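Wanted: people to pack bags next to a robot (and tell us what's wrong with it)

Lurura tabletop kit, paid trial, Grarnwood workshop

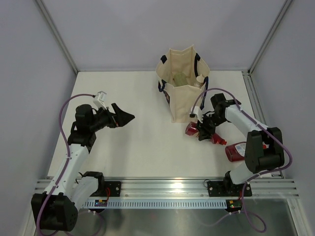

Bohdana Symonenko read the draft of this notice and asked why anyone would answer it, given that the last trial paid in vouchers and the instructions ran to more pages than the warranty. Put the money near the top, she said, and admit that the thing is slow.

Fair enough. The money is $64 a session, paid by bank transfer, and the thing is slow.

What we're selling

Lurura is a two-armed benchtop kit for small shops that pack orders by hand and are tired of it. You get the pair of arms, a gripper and a wrist camera for each, the front rail they bolt to, and the software that is supposed to make them behave. It goes on sale later this year. Before that happens we would like it to be used by people who didn't build it, don't love it and have no stock options.

The job we've given it is bagging: squeeze bottles and other small goods into a canvas tote. Any adult can do this while thinking about lunch. For a pair of arms it remains a serious intellectual undertaking, particularly when a bottle is lying on its side and the tote has opinions about staying open. Our brochure calls this "effortless fulfillment." The brochure was written before the trial.

What you'd be doing

A session lasts 2 hours, with a break. You will set up the table from a printed card, start a run from the tablet, watch the arms work, and step in when you think a reasonable customer would step in. You'll also spend part of the session teaching the kit a packing order of your own, using only the manual. Raimonds Šimkus will be in the room for safety and has been told not to help with anything else. He finds this hard. Please don't ask him leading questions.

Afterward you fill in a form and talk to Yevdokiia Savchuk for a quarter of an hour. She wants to know where you got stuck, what you swore at, and whether you'd buy the kit if it were your own money. "It was fine" is not an answer she accepts, so bring a better one.

Who we're looking for

People who pack things for a living or used to: online sellers, stockroom staff, grocery workers, anyone who has run a market stall. You know what a badly packed bag looks like and you know who gets the phone call.

We also want a smaller group who have never packed anything for money and don't care for machines. If you still haven't set the clock on your stove, you are exactly who the manual was meant for, and we have doubts about the manual.

You need to be 18 or over, able to stand for most of a session, and comfortable reading instructions in English. Tie back long hair and leave dangling jewelry at home. No programming. If you do program, you're welcome, but you'll be asked to keep your hands off the settings menu. Volodymyr Romaniuk has locked it, and he would prefer not to learn how well.

Employees of companies that make or sell robot arms can't take part. Neither can our relatives, several of whom have asked.

Some things to know before you apply

The sessions are recorded, both the table and the tablet screen. Your face isn't needed and your name won't go in the report, though your remarks may, including the rude ones. You can stop at any point and still be paid for the session.

The arms are fast enough to pinch. There is a stop button within reach of where you stand, and you'll press it several times before anything else happens, until it bores you.

We have 57 places. Most people will do a single session. If you'd like to come back for the second round in the new workshop at Peria, tick the box on the form, and we'll pay travel on top.

One paid position as well

We're also hiring a trial assistant to work alongside Raimonds for the length of the study. The work is resetting the table between runs, putting the bottles back where the card says, writing down every failure in plain words, and keeping the coffee going. It suits someone patient and tidy who isn't easily charmed by demos. Experience in a test lab or a warehouse is useful. Experience with toddlers has turned out to be useful too.

The assistant reports to Hryhorii Prokopenko, who designed the gripper and will take your notes personally for the first week. After that he's good company.

What you get out of it

The fee, lunch if your session runs across noon, and a discount code for the kit that you are free never to use. Trial participants also get the final report. We've promised to print the complaints in full, ahead of the praise, and the Didenko office has already seen the page count and gone quiet.

How to apply

Pick up a form at the front desk in Grarnwood or ask for one by mail. Tell us what you do, which hours suit you, and the worst product manual you have ever had to follow. We read those answers first.

Applications close Jul 6, 2021. For the assistant job, add a short letter and the name of someone who has worked with you and would do so again.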